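FOR IMMEDIATE RELEASE

Ekwueme Forum Asks Congress to Hold Off on Extremism Alert Money Until Claims Are Checked

Review finds little public evidence behind the Livulel program, and a poll that does not say what its backers say it says

WASHINGTON, February. The Ekwueme Forum today released a review of Livulel, the extremism alert program sold to local governments by the security contractor Ultari, and asked members of Congress to delay any new federal grants for it until the company's main claims have been checked by someone with no stake in the result.

Ultari has told lawmakers that Livulel gives police "early sight" of people who are being drawn into terrorist movements at home and abroad. The company says the threat is growing, that local departments cannot see it on their own, and that the country has a short time to act. The Forum does not dispute that violent extremism is real or that people have died from it. Our review asks a smaller question. Does this product do what its sales material says it does? After reading every public document we could get, we can't tell, and we doubt that the lawmakers being asked to pay for it can tell either.

The review covers 5 cities that have used Livulel for a full budget year. Between them they received 260 alerts. Ultari's brochure calls each of these a "credible warning." City records obtained by the Forum use several other terms for the same alerts, among them "lead," "tip," "item of interest" and, in one city, "misc." We asked Ultari which of these terms was right. The company sent back a copy of the brochure.

The cities did not keep a common record of what happened after an alert came in. Two of them kept no record at all. In the others, files were opened and closed with a line or less of explanation. We found no document in which a police department credits a Livulel alert with stopping an attack. Such a document may exist and be sealed, and Ultari has hinted as much in testimony. Hints are a poor reason to write a check.

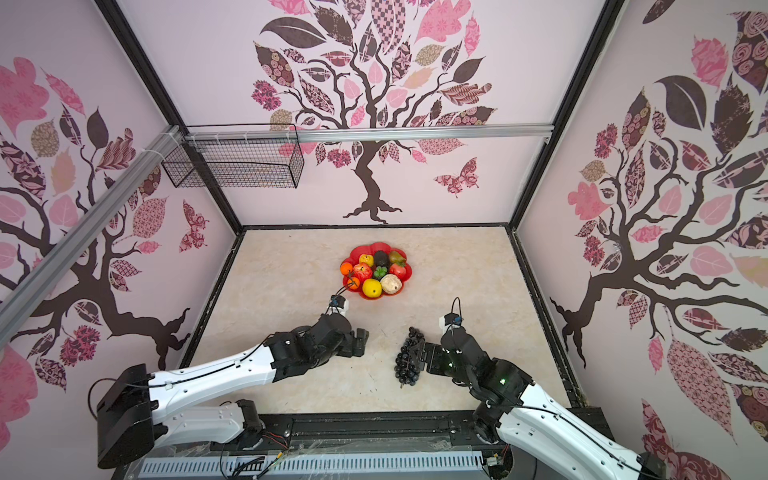

A large part of the problem is what Livulel counts as an extremism case. Its published guide puts foreign terrorist recruiting, domestic militia activity, online threats against officials, prison gang disputes and "hostile rhetoric" under a single heading, and reports a single total. The total goes up every quarter. A reader has no way of knowing which part of it went up. Put an orange, an apple, a pear and a tomato on one red plate and you can call the whole thing produce, and you will be right, but you won't have told anyone how the pears are doing. Nor will you have said a word about the grapes lying on the floor. Several kinds of political violence that the public would expect to see in a threat report, including attacks on clinics and on polling places, do not appear in the guide anywhere. We would like to know who decided that, and when.

The Forum also looked at the poll Ultari has been quoting since last fall. The company says most Americans "support Livulel-style protection in their own communities." The poll was carried out by Linov, a survey firm that Ultari hired and paid. It reached 1,198 adults. The full list of questions is in the back of Linov's own report, where we suspect few people have looked. No question mentions Livulel. No question mentions the cost, the data collected, or how long that data is kept. The question behind the headline asks whether police "should have the tools they need to stop terrorists before they strike." We would have said yes to that ourselves.

Linov appears to have done its job properly as far as the sampling goes, and we say so in the review. Our complaint is with the use made of the answers.

Supporters of the grant money have argued that a slow review puts lives at risk. We have heard this before with other products and other threats, and it is a hard argument to answer, which may be why it gets used so often. The same urgency was claimed a year ago, when the first grants were requested. The money was delayed then as well. Ultari has not shown that the delay led to any harm, and it has not taken back the claim.

We are equally doubtful of some of the company's critics. A number of flyers and online posts have said that Livulel reads private mail, tracks church and mosque attendance, and feeds a secret national list. The Forum found no proof of any of this in the records we reviewed. People who want straight answers from Ultari should not pass along stories they can't back up. What the contracts do allow is bad enough to talk about plainly: they let the company keep alert data after a city cancels, with no end date given, and they let Ultari change the meaning of "alert" without telling the customer.

The Forum is asking Congress for 3 things before any more money goes out. Ultari should hand over a breakdown of its totals by type of case. An outside auditor, chosen by neither Ultari nor the cities, should trace a sample of alerts from start to finish. And the contracts should be rewritten so that data held on people who were never charged with anything is deleted on a set schedule.

Ultari was given a draft of the review ahead of release and was invited to correct errors. It asked for more time, which we gave, and then declined to comment on the findings. If the company has evidence that we missed, we will publish it alongside the review and change our conclusions where it calls for that.

The full review, the city records and the complete Linov questionnaire can be read at the Forum's office or requested by mail at no charge.

About the Ekwueme Forum

The Ekwueme Forum studies public spending on security and foreign policy. It takes no money from contractors, political parties or foreign governments, and it does not endorse candidates.

Media contact: Press Office, Ekwueme Forum

###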